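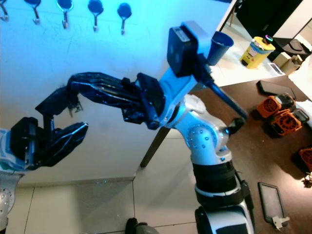 **Melina Karamanlidis**
Manuals editor, Trundach

*Revised Saturday, November 12, 2022*

## Section 2: Setting up your Arura reader

By now the Arura is out of its sleeve and you have peeled off the film with the fake home page printed on it. If you spent a minute tapping that home page first, welcome. Peel it off and carry on.

Set-up needs a phone or tablet, your home wi-fi password, and a quiet quarter of an hour. The password is usually on the underside of the router, in grey print, facing the wall.

### 2.1 Charging

1. Plug the supplied cable into the socket on the bottom edge of the reader. It fits either way up.
2. Plug the other end into a wall charger. A laptop will do the job too, in the sense that a garden hose will fill a swimming pool.
3. Wait for the light beside the socket to change from amber to green.
4. Unplug the cable and put it somewhere you will remember.

**Note:** The screen shows the last page it was given, even when the battery is flat. A picture of a lighthouse doesn't mean the reader is switched on. Check the light.

**Caution:** Don't charge the Arura under a pillow, on a radiator or in a closed glove box. If the back feels hot to the touch, unplug it and let it cool before you try again.

### 2.2 Switching on and choosing a language

1. Hold the power button for two seconds, then let go. Holding it for longer opens the service menu, a bleak place with nothing in it for you. If you end up there, hold the button again to leave.
2. The screen will flash black and white several times. All electronic ink screens do this when they wake.
3. Choose your language from the list. English appears twice. Pick **English (UK)** if you want the dictionary to stop correcting "colour".
4. Set the time zone. The reader suggests one from the factory settings, and unless you live near the factory it will be wrong.

**Note:** The page-turn buttons can be swapped for left-handed use at any time under **Settings > Buttons**. You don't have to decide now, though the reader will ask you as if you did.

### 2.3 Joining your wi-fi

1. Tap **Networks** and wait for the list to fill.
2. Tap your network and type the password. The keyboard is slow. Type one letter, see it appear, type the next. People who type ahead get a password with surprises in it.
3. Tap **Join**. A small fan-shaped mark appears at the top right when the reader is connected.

If your network isn't in the list, it may be a 5 GHz one, and the Arura can't see those. Most routers send out both kinds under the same name, but some give them separate names, and then you want the other one. Networks that open a sign-in page, such as those in hotels and on trains, will work eventually. Bring a book.

### 2.4 Pairing with the Cestden app

The Cestden app sends books, articles and your own documents from your phone to the reader. You can skip this part and load files by cable, in which case go straight to Section 3.

1. Install Cestden on your phone and make an account. The tick box for the newsletter starts off ticked.
2. Turn on Bluetooth on the phone.
3. On the reader, go to **Settings > Phone > Pair**. A code appears.
4. Type the code into the app within the time shown. If it runs out, ask for a new one. The old one won't work, however carefully you type it.
5. Leave both devices alone until the reader says **Paired**. The app says so earlier, but the app is an optimist.

**Caution:** Pair from inside the Cestden app, not from the phone's own Bluetooth menu. Doing it through the phone's menu gives you a reader that is connected to everything and receives nothing, and you will have to remove it from both ends and start again at step 2.

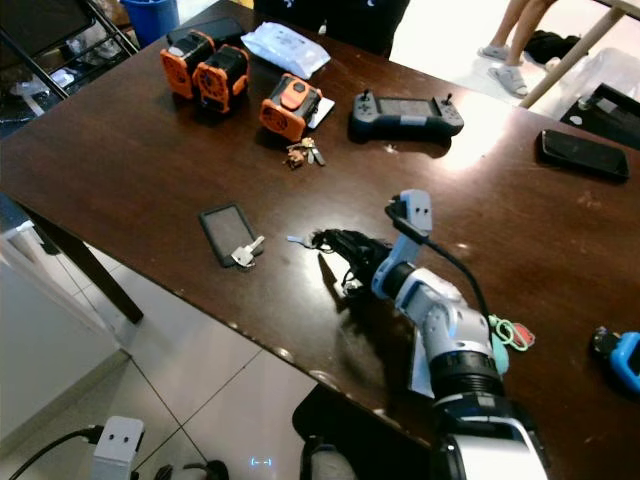
Stelios Stamatopoulos, going over the draft of this section, wrote that step 5 was too kind: on his phone the app had claimed success while the reader still showed the code, and he would like people told in plain terms to believe the reader. Very well. Believe the reader.

### 2.5 Error 446

This is the one people write to us about. The full message reads **446: Library not reachable**, and it tends to arrive just after pairing, when you were about to enjoy yourself. Work through these in order and stop when it goes away.

1. Check the date on the reader. If it has gone back to the factory one, correct it under **Settings > Clock**.
2. Turn wi-fi off and on again, on the reader only.
3. Sign out of Cestden on the phone and sign in again.
4. Restart the reader from **Settings > Power > Restart**. Pressing the power button merely puts it to sleep, and it will wake up with the same opinion.
5. If you buy your books from the Nikolaidis shop, check that your shop account and your Cestden account use the same email address. An old work address is the usual culprit.

**Caution:** Don't choose **Erase and reset** to cure a 446. It clears your notes and bookmarks along with the error, and the error sometimes comes back by itself.

### 2.6 Your first transfer

1. In the app, tap **Send** and choose a file. Start with something small.
2. Wake the reader and open **New arrivals**.
3. Pull down on the list if the file isn't there yet.

Single files can be up to 200 MB. Scanned cookery books go over this with ease and have to be loaded by cable, as described in Section 3. Comics will transfer, in greys.

**Note:** After a large transfer the reader spends a while indexing, and page turns will feel sluggish until it has finished. You can read during this time if you are patient with it.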